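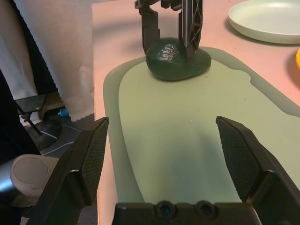
4.2 Do audience awards predict anything?

Programmers like to say that the audience award is the honest prize of a festival. We doubt it. Of the 3,783 ballots we could recover from the Zanomau festival's November edition, most gave the top score, whatever the film. A scale on which nearly every title wins tells us little about taste.

Turnout is a second problem. At Zanomau the ballots were handed out at the door, and a director who brought forty friends to a small room could beat a better-liked film in the main hall. Chae (personal communication, April 21, 2015) argues that averaging the scores corrects for this. It corrects for room size only. Friends still vote like friends.

The Ruditz festival weights its votes by seats sold, and its organizers describe the results as fair. We were given totals for 46 of its features and no ballots at all, so the claim can't be checked. Figure 3 should be read with that gap in mind.

Figure 3. Two robot arms over a table with three plates and a pale green cutting board. 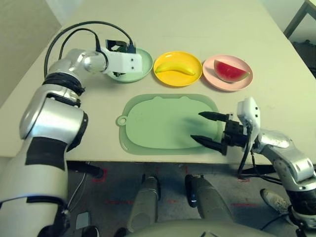 4.3 Jury prizes and later release

Seo-ah Chae's earlier study reported that jury winners at Yeon found distributors sooner than other entries. Her sample of 192 films included several that had signed deals before the jury met. Once these are removed the difference shrinks, and we would not build an argument on what is left.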